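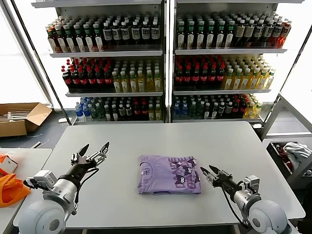
Chapitre 5
Pourquoi les prix bougent-ils ? Une première rencontre avec le marché obligataire

Juillet 2020

Partages 30 | Commentaires 2

Prenez une obligation, n'importe laquelle. Un emprunteur reçoit de l'argent aujourd'hui, verse un intérêt chaque année et rembourse le capital à l'échéance. Tout est écrit dans le contrat : les dates, les montants, la monnaie. On pourrait croire que le prix d'un tel titre ne bouge jamais, puisque ses paiements sont fixés d'avance. Or il bouge tous les jours, parfois plusieurs fois par minute, et c'est précisément ce qui rend ce chapitre si passionnant !

Commençons par un cas simple, que nous garderons jusqu'à la fin du chapitre. La société Trunitz, qui fabrique des pompes industrielles, émet des obligations d'une valeur nominale de 2 000 euros chacune, au taux de 5 %, pour une durée de deux ans. Le porteur touche donc 100 euros au bout d'un an, puis 2 100 euros à la fin de la deuxième année (le dernier coupon et le remboursement réunis). Jusqu'ici, rien de compliqué.

Supposons maintenant que, le lendemain de l'émission, les taux du marché montent. La société Waaka, dont la solidité financière est jugée comparable, emprunte pour la même durée au taux de 6 %. Qui voudra encore payer 2 000 euros le titre Trunitz, alors que le titre Waaka rapporte 120 euros par an pour la même mise ? Personne, sauf si le vendeur consent un rabais. Le prix de l'obligation Trunitz va descendre jusqu'à ce que les deux placements se valent.

De combien ? Il suffit d'actualiser les paiements au nouveau taux :

Prix = 100 / 1,06 + 2 100 / (1,06 × 1,06)
Prix = 94,34 + 1 869,00
Prix = 1 963,34 euros

Le titre a perdu 36,66 euros sans que Trunitz ait manqué à la moindre de ses obligations. Relisez bien ce calcul, refaites-le à la main, puis recommencez avec un taux de marché de 4 %. Vous trouverez 2 037,72 euros, et vous aurez sous les yeux la relation la plus utile de toute la finance de marché : quand les taux montent, le prix des obligations existantes baisse, et inversement.

Remarquez au passage un petit détail savoureux. La hausse du prix (37,72 euros) est légèrement plus forte que la baisse (36,66 euros), pour un même écart d'un point. Ce n'est pas une erreur d'arrondi ! Cette asymétrie porte un nom, la convexité, et nous lui consacrerons toute la quatrième section.

5.1 Le temps amplifie tout

Deux ans, c'est court. Que se passe-t-il si l'échéance s'éloigne ? La ville de Plesurthorpe a choisi d'emprunter sur 30 ans pour reconstruire son réseau d'eau, avec un coupon de 5 % et la même valeur nominale de 2 000 euros. Si le taux du marché passe à 6 %, le calcul est plus long (un tableur vous rendra service), mais le principe reste identique : on actualise chaque coupon, puis le capital, et l'on additionne. Le prix tombe à 1 724,70 euros.

La perte dépasse cette fois 275 euros. Le mouvement de taux est pourtant le même que pour Trunitz. L'investisseur de Plesurthorpe est lié bien plus longtemps à un coupon devenu peu généreux, et chaque année supplémentaire pèse dans la balance. On mesure cette sensibilité à l'aide de la duration, que nous construirons pas à pas dans la section suivante.

Attention toutefois à ne pas confondre perte de valeur et perte encaissée. Le porteur qui garde son titre jusqu'au bout reçoit exactement ce qui était prévu, pourvu que l'émetteur paie. Celui qui doit vendre en cours de route subit le prix du jour. Le fonds Butallow, que nous retrouverons dans les exercices, se situe entre les deux : il souhaite conserver ses titres, mais ses clients peuvent réclamer leur argent à tout moment.

Avant de poursuivre, assurez-vous d'être à l'aise avec l'actualisation, vue au chapitre précédent. Gardez aussi votre calculatrice à portée de main, elle va beaucoup servir !

Mots clés : valeur nominale, coupon, échéance, taux actuariel, duration, convexité.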